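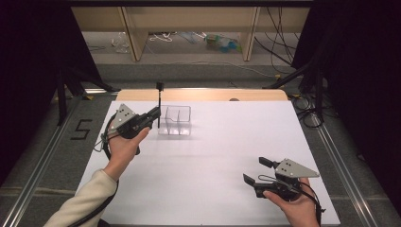 ## How to wash and store a printed silk scarf

I sell second-hand scarves together with Adwoa Nyarko, and the most common question from our customers is how to wash them. Many people bring every scarf to the dry cleaner. For a plain silk twill it is usually not necessary.

First, test the color. Wet a white cotton cloth, press it on a dark part of the print and wait 30 seconds. If the cloth takes color, stop and go to the cleaner.

1. Fill a clean sink with cool water and add a small spoon of silk detergent. I use the one from Skivik, but any detergent without enzymes will do.
2. Put the scarf in the water and move it gently for two minutes. Do not rub the hem - a hand-rolled hem becomes flat very easily.
3. Rinse with cool water until there is no more foam.
4. Lay the scarf on a towel, roll the towel up and press. Never twist it.
5. Iron from the back side while it is still damp, on the silk setting. Go near the hem but not over it.

For storage, I fold my scarves loosely in acid-free paper and change the fold lines in January and again in summer. Philomena Amegashie, who taught me to roll hems, prefers to roll the whole scarf on a cardboard tube. Both ways are good, only keep it away from sunlight.

Scarves with metallic thread or beads need another method. Also please do not spray perfume when you already wear the scarf. The alcohol can leave a ring in the silk, and I know no way to remove it at home.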